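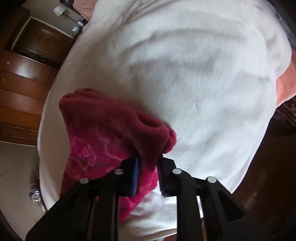
narmont_user: With fleece I'd drop the closing force before changing any pads. Ours held plush fine at 30 percent, and anything above that just made a bigger lump over the jaws.

Search the forum Advanced search Go

ostby_bench wrote:
I'm comparing pads on the hand-held gripper before we order a set for the arm. The job is picking up and refolding blankets on a bed. So far I've done 3 rounds with the Ostby pads and 2 with the Priser ones. Same fingers and screws, same bed. Force is already low. My problem is that the ribs let go late. The jaws open and the pile hangs on.

tallgrass:
Smooth pads will fix the release but you'll lose the pinch on a fold. I went through this with towels. Stay with ribs.

ostby_bench:
Towels are loops though. Fleece is cut pile and behaves differently. The other thing I'm watching is where to grab. A folded edge gives the fingers something to close on, and the flat part of the blanket doesn't.
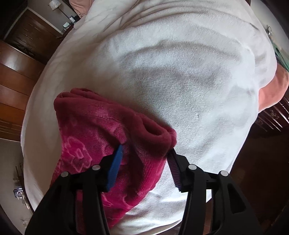 Grabbing near the fold also means I don't have to push down into the bed as hard. A mattress gives, so the depth you think you have isn't the depth you get. I want that sorted before I compare pads again.

kestrel40:
Disagree on the order. Pick the pad first, then tune the approach. Otherwise you're tuning for a pad you might throw out.

narmont_user:
I'd go the other way, same as ostby. A bad approach makes every pad look bad. Has anyone run the Ó Ceallaigh controller with a slow open? That might take care of the late release.

ostby_bench:
Not yet. I'll try it with 2 opening speeds and post the numbers.

We use cookies to keep you logged in. Accept Settings

Related threads
Priser pads peeling at the corners
Wrist camera or overhead for cloth?
Ó Ceallaigh controller, first setup
Finger length for bedding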